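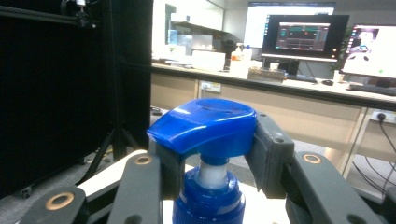 What should a demonstration rulebook for hand-held grippers settle first?
Who is allowed to throw a recording away, and on what grounds. Grip style, lighting and file names can all be argued over later, but if two people delete for different reasons you have two sets of data with one label on them.

Notes for the Wednesday session. Talk slowly. Delali Opoku says I finish every talk with time left over and call it efficiency.

OPENING

Say hello, thank Gregor Strachan for the slot, and move on before he can add to the introduction.

I'm here to talk about house rules. I know. The people upstairs got the talk on foundation models and you got me. But most of the trouble we had on Kirkia last year came from work that was done carefully by sensible people following rules they had each made up at home.

Our first rulebook was called Garnoser, after a folder, and it ran to a length that guaranteed its own privacy. I wrote most of it. I met one person who had read it to the end, and she was looking for the holiday schedule.

THE RULES WE KEPT

The new version has four rules. Read them out, pause after each. Don't apologize for the fourth.

One. Agree on the grasp before the session and write it down in words a stranger could follow. "Hold it by the top" is a poor instruction for a spray bottle. Top of what? Fingers on the sides of the sprayer head, or front and back? Both may be fine. A mix of the two that nobody wrote down is what costs you a month.

Two. Leave the background alone or change it on purpose. People love to tidy before a recording, as if their mother were going to watch it. If the desks behind the task are going to be cluttered in real use, let them be cluttered. If you want variety, plan it and log it. What we don't want is a room that gets steadily cleaner through September and a model that has quietly learned to like September.

(Wait for laugh. If none, drink water.)

Three. Bad takes get marked, never deleted, until a second person has looked. A slip is information. So is a hesitation. I had an operator at Swanson who removed every attempt that embarrassed him, and he was easily embarrassed, so we ended up with a record of superhuman calm.

Four. Stop when your hand is tired. This is a safety rule and also a data rule, and I've given up trying to work out which of the two gets it obeyed.

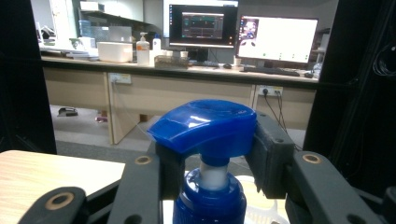

On naming, keep it short. An object gets one name and the name goes in the log before the session starts. We've had "spray bottle," "sprayer," "blue bottle" and, for one whole afternoon, "Gary." I have no quarrel with Gary, but the search function did.

Same goes for containers with something in them. Log whether a bottle is full, part full or empty. It changes the weight and it changes how people move. If you don't know, write that you don't know. There is a field for it, and it's my favorite field.

OBJECTIONS

Gregor will ask whether all this slows people down. Yes, for the first 2 sessions. After that it's quicker, mainly since the arguments have already happened and someone wrote down who won.

Somebody from Gatunska will ask why we don't just adopt an outside standard. Answer politely. Where one covers the equipment or the safety side, follow it, and it outranks anything I say up here. Our rules sit underneath, for the small stuff: what counts as a start, what counts as an end, who signs.

If asked who signs: the operator and one reviewer. They can't be the same person. Yes, we had to write that down.

CLOSING BIT

Hand out the single sheet. It has 3 blank lines at the bottom for local rules, and I'd like people to fill in fewer than they want to. Anything that doesn't fit on those lines should come to Delali, who will ask what problem it solves and then go quiet until you answer.

Leave the sheet up on the screen during questions. Take the clicker back from Gregor.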